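Buscar en el archivo de la lista
Buscar
Mensajes por hilo | por fecha | por autor

Asunto: Re: [rastros] Huellas en el camino de Mansour, ¿garduña o marta?

Hola a todos:

Perdonad que conteste tan tarde y tan largo, pero es que quería volver al sitio antes de decir nada y con las lluvias de noviembre no ha habido manera hasta esta semana. Copio lo que escribió Stijn para que no se pierda el hilo:

> Stijn Hoekstra escribió:
>
> Buenas. Ayer subí desde Kavavville por el camino de Mansour y en el barro
> de la segunda vaguada había un rastro muy limpio, cinco dedos en casi
> todas las huellas, uñas marcadas, saltos de dos en dos. Las midió mi hija
> con la regla del colegio y le salían entre 37 y 41 mm de ancho. Yo digo
> marta, por el tamaño y porque la almohadilla se veía borrosa, como con
> pelo. En casa me dicen que garduña y que me deje de historias. ¿Alguien
> pasa por allí estos días y me lo confirma? El rastro cruza el camino
> justo debajo del mojón 9 y se mete en el pinar.
>
> Un saludo,
> Stijn

Pues bueno, allá que me fui. Salí a las siete y media de la mañana, con un frío bastante serio y el termo lleno, y dejé el coche donde la fuente porque la pista está hecha una pena desde que bajaron la madera. De las huellas de Stijn, como os podéis imaginar, quedaba poca cosa: dos manchas redondeadas que lo mismo podían ser de un mustélido que del perro del pastor. Pero siguiendo el borde del pinar, unos metros más arriba, donde el barro es más fino y casi gris, encontré un rastro nuevo y precioso, de los que te alegran el mes entero (los que salís a menudo ya sabéis lo que es eso, te quedas ahí agachada como una tonta hasta que se te duermen las piernas).

El patrón era el de siempre en estos bichos, galope a saltos con las huellas pareadas y un poco en diagonal, una algo más adelantada que la otra. Conté el tramo entero con la cinta, 181 centímetros desde el primer par hasta el último antes de perderlo en la pinaza, y dentro de ese tramo había tres saltos buenos y uno corto, como si se hubiera parado a oler algo. Anchura de la mano, 37 milímetros en la más nítida. O sea, en el mismo sitio donde empezaba la horquilla de Stijn.

Y ahora viene lo malo, que con 37 milímetros no podemos decir gran cosa. Una garduña macho te deja eso en barro blando sin despeinarse, y una marta también. Yo me fijé sobre todo en las almohadillas. En la garduña salen bien dibujadas, con los bordes casi recortados, y en la marta suelen verse más difusas por el pelo de la planta, y más todavía en invierno. En las que vi el otro día se distinguían los cinco dedos y la almohadilla central era... medio medio. Más bien nítida, pero con el borde de atrás comido. El barro estaba muy cargado de agua, y el agua redondea todo.

También miré excrementos, claro. Encima de una piedra plana, en el cruce con la senda de Jarton, había uno retorcido, con huesos de escaramujo y algo de pelo. No me lo llevé. Lo olí (sí, ya sé) y no me pareció ni dulce ni nada, olía a monte mojado. Hay quien jura que el de marta huele a fruta y el de garduña a rayos, yo en quince años nunca he sabido distinguirlos y me da que depende mucho de lo que hayan cenado.
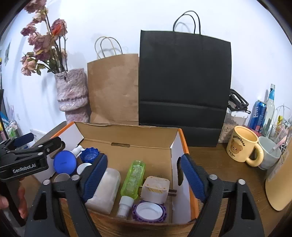
Stijn me contestó por privado que lo del olor él sí lo nota, que la marta le recuerda a la miel un poco pasada, y que por la foto que le mandé del barro sigue apostando por ella. Me decía también que el pinar le parece demasiado cerrado y demasiado lejos de las casas para una garduña, y que el invierno pasado vio cruzar a las dos de la tarde un animal con el babero amarillento y entero, sin bajar hacia las patas.

A ver, lo del babero me parece mucho mejor argumento que todo lo que hemos medido entre los dos. Si era amarillento y no se partía hacia las patas delanteras, pues marta. Pero lo de que la garduña no se mete en el pinar no lo compro – en la umbría de Jarton tuve una durmiendo entre unas rocas dos inviernos seguidos, y la casa más próxima está a una hora larga andando. Donde hay roca y conejo se apañan la mar de bien. Y Vomitent, que es donde más marta hemos registrado en esta lista, no deja de ser un hayedo con cuatro pinos mal puestos, así que tampoco sé si nos sirve para comparar.

Mi propuesta es volver con yeso. Si alguien se anima, yo haría esto:

– Ir a primera hora después de una noche sin lluvia, con el barro ya un poco firme, y buscar en el mismo borde del pinar.
– Sacar molde de la mano y del pie por separado, a ser posible de un par completo. El último que hice lo saqué antes de tiempo y se me partió por los dedos, así que esta vez le doy tres cuartos de hora, por lo menos.
– Mirar si hay pelos en la alambrada de la parte alta. Vi un hueco por debajo, muy sobado, por el que está pasando algo con frecuencia, aunque podría ser tejón perfectamente.

Yo llevo yeso para dos moldes y un marco de cartón viejo, si viene alguien más que traiga el suyo y una botella de agua, que la fuente baja turbia. Ah, y botas altas. Me metí hasta la pantorrilla en el paso de la segunda vaguada y volví a casa con el calcetín haciendo chof.

Otra cosa que se me olvidaba: en el mismo barro, cruzando por encima del rastro, había huellas pequeñitas de ardilla, las cuatro juntas, yendo de un pino a otro. Eso me tira un poco hacia el lado de Stijn, lo reconozco, pero por ahora en la ficha lo he apuntado como Martes sp. y ahí se va a quedar hasta que tengamos el molde.

¿Sabe alguien si la pista de arriba sigue cortada? Lo digo por subir por el otro lado y ahorrarnos la cuesta.

Un abrazo,
Maite

Compartir este mensaje
3 respuestas | 9 veces compartido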